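March 15, 2021
Notebook, table clearing / table laying

Carried on with the pick-and-place part of the kitchen list: take one piece of play food, carry it to the round table, put it on the plate. Two hand-held grippers, one operator, a camera on the operator's head and one on the gripper. Yellow corn again. Krešimir did the second half of the recording and I did the sorting.

Where the set stands now. 297 clips recorded for this chore, 33 thrown out. What is left comes to 3,765 seconds. Reasons for the rejects, as far as I wrote them down: tracking lost when one gripper hid the markers on the other, clip started before the operator was ready, corn dropped and picked up by hand. I kept the ones where the corn was dropped and picked up again with the gripper. Špela wants those and I agree with her. If the policy never sees a recovery it will never do one.

We are still split on the main question, so I am writing both sides down while I remember them.

Krešimir's view is that this chore is finished as a research problem and we should move on to something with water or cloth in it. A person can do it through the grippers with hardly any practice. The piece is light, a bright colour and easy to pinch. There is one plate and nothing else on the tabletop. He would give it another short spell on the arm and close it.

Špela's view is that laying one thing on one plate is a long way from laying a table, and that the distance is the interesting bit. She made the comparison with Vukadinović, the packing firm she worked at before. They had a line that could place items into trays all day, and it stopped dead whenever someone put a tray in the wrong way round. It was sold as automation and there was always a person standing by it. She thinks most household machines will be like that for a good while, and she would like our numbers to show how much standing by is needed.

I lean towards Špela. The arm results from last week are the reason. We gave it 11 starts with the plate moved to a different part of the table each time. It picked up the corn in every one and got it on to the plate in six. In two of the others it let go too early and the corn rolled. In the remaining three it went to where the plate usually is and stopped there, holding the corn over bare wood. That last kind bothers me more than the drops. It has learnt the table and not the plate. We tend to leave the plate near the front edge, where it is easy to reach, and the policy has picked up our habit.

So the next batch has the plate moved before every clip. Krešimir suggested drawing positions on paper and ticking them off, which is dull and will probably work.

Notes on the hand work itself.

Standing the corn upright in the fingers is easier to carry than having it lie across them, but it has to be tipped over at the plate, and the wrist gets to an awkward angle if you are standing too close. Half a step back helps. Taller operators don't seem to mind.

Gripping low leaves more of the corn showing to the head camera. On the gripper camera it makes no odds, the corn is in the middle of the view whatever you do.

The idle hand is a nuisance. With only one thing to carry, the left gripper has no job, and people hold it up in front of them and wave it a bit. The policy then copies the waving. Tried asking for it to be kept still and level. Better, though it makes your shoulder ache after a while. The proper cure is a chore that needs both hands. The Prerkell list has "hold the bowl and wipe it", which we could do without buying anything.

Cable from the left gripper: check before each clip that it isn't round the wrist. I forgot twice.

Speed. Laying a piece of food on a plate with bare hands takes no time at all. Through the grippers it is slower, and on the arm slower again, because it hangs about above the table before it commits. I don't think speed matters much in a home. If the thing took an hour to clear the table after we had gone to bed I would be quite happy. It matters on a shop floor, and the people at Flostance ask about it on every call. They have canteen trays in mind. I told them we are not there and that plain single pieces on an otherwise clear table is what we can show by May. They were fine with that.

What I would say today if someone asked whether a machine can lay a table. It can pick up a known piece, nearly always. It can put it down in a known place. Put the plate somewhere new and you want a person in the room. Forks, glasses, anything see-through, anything stacked: we have no results at all and I would not guess.

Grisanden have sent their own figures for a similar chore, with real vegetables. Not read yet. Špela says their drops are mostly from things being slippery, which play food won't tell us.

Stills from the recordings: 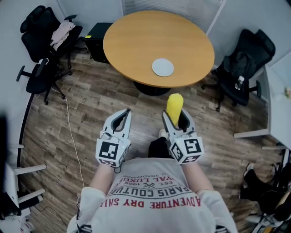
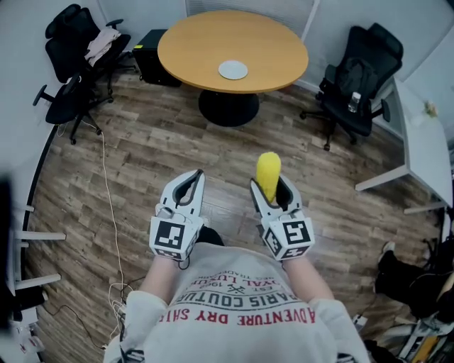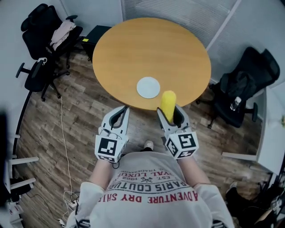
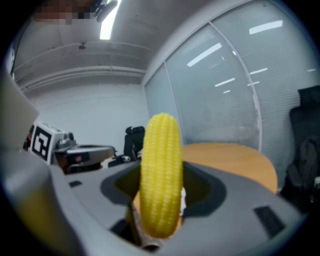 Yellow piece held in a gripper, round table in view. First three from the head camera, fourth from the gripper camera.

To do
Plate position sheet (Krešimir).
Re-sort the drop-and-recover clips into their own folder, at present they are mixed in with the clean ones.
Ask Špela whether the three "stopped over bare table" runs should be scored as fails or as needing help. I have put fail for now.
Read the Grisanden figures.
Wipe the grey finger pads, they are picking up fluff.
Clips with the left gripper held still: mark them in the log so we can train with and without.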